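May 10, 2026
Sourdough side project, bench notes, batch 8

Starter came out of the fridge in a sulk. Fed it equal weights of flour and water and left it on the shelf over the radiator. The tape on the jar still has April's lines on it, so for a minute I thought it had doubled before I'd put the spoon down. New tape. Old tape in the trash, where it stuck to the lid.

Flour is the Wanden whole wheat, last third of the bag. The Ostapchuk rye is gone and whoever finished it put the empty bag back on the shelf, folded very neatly. I have written RYE on the shopping list in letters large enough to be considered a complaint.

Water for the final dough: weighed it, poured it in, then noticed the scale was still taring out the lid of the flour tub. So the hydration in the log for this batch is a guess with a decimal point. I've put a question mark next to it. Batch 5 has the same question mark in the same handwriting, so let's call it a method.

Autolyse 40 minutes. Salt in after. Folded 3 times and stopped when the dough quit tearing at the edges. It was slacker than batch 7, which fits the theory that I overwatered it, and also fits the theory that the room is warmer, and also fits the theory that I don't know what I'm doing. Will not be ranking these.

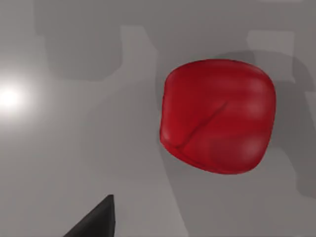
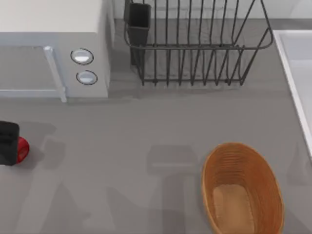 Kitchen renders: red soft cube; countertop with microwave and basket.

Shaped on the counter with rice flour. Too much rice flour. The banneton from Lutance has decided it is nonstick on one side only, and I lost a strip of skin turning the loaf out. Patched it with my thumb. The score opened along the patch instead of along the cut, so the ear is on the wrong side and points at the floor.

Oven: the dial and the probe disagree, as ever. I believe the probe. Lid off when the crust had some color, then left it until it looked like bread, then left it longer out of spite, having pulled batch 6 too early.

Loaf lost 137 grams in the bake. Crumb tighter at the bottom than the top, one large cave under the crust where the jam will live. Flavor is good, more sour than last time. Crust is excellent if your dentist needs the work.

For batch 9:
Tare the scale with nothing on it.
Same folds, cooler spot for the bulk.
Less rice flour, or brush it off after.
Buy rye.

The Gridia logging sheet still won't take a blank in the humidity column. I typed "yes" and it saved.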